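Members' Board > Equipment and Services > Reviews
Thread: Conura sorting bench, trial terms and first impressions
5 replies

n_ruggiero
Colleagues are invited to comment on the Conura bench kit, offered by Zoleck on a 13-week trial. Our department is considering two units for the introductory automation course. The quoted price is 559 per month per unit, with a setup charge of 220. I would welcome remarks from any institution that has completed a trial.
Natalina Ruggiero

farkomlow_lab
We completed the trial in April. The arm was reliable and the documentation was adequate. Our reservation concerns the lesson package, which assumes that students already know how to write a pick-and-place routine. Ours did not, and two sessions were lost.

GJuhl
I must disagree with the previous member. The package states its entry requirements on the second page. Our first-year students worked through the toy vegetable exercises without difficulty once the instructor had read the guide. The acrylic panels are the stronger point in my view -- students can stand close to the table and follow the gripper.
Guðlaug Juhl

farkomlow_lab
The entry requirements appear in the revised guide. The copy supplied to us did not contain them. I accept that the current version may be better. I maintain that 559 per month is high for a teaching bench when Grasso offers a comparable arm for 500, setup included.

GJuhl
The Grasso offer does not include replacement gripper fingers. We requested both quotations in writing and the difference was smaller than it first appeared. Departments that already have spare parts may reach another conclusion.

n_ruggiero
I thank both members. We have asked Zoleck to confirm in writing which edition of the guide is supplied, and whether the setup charge applies to each unit or to the order as a whole. Their representative will attend on Thursday. One bench is now in place in our teaching room, and I attach a view of the table for members who asked about the working area.

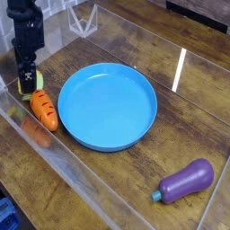

Conura bench with the gripper at left, toy carrot, blue dish and toy eggplant.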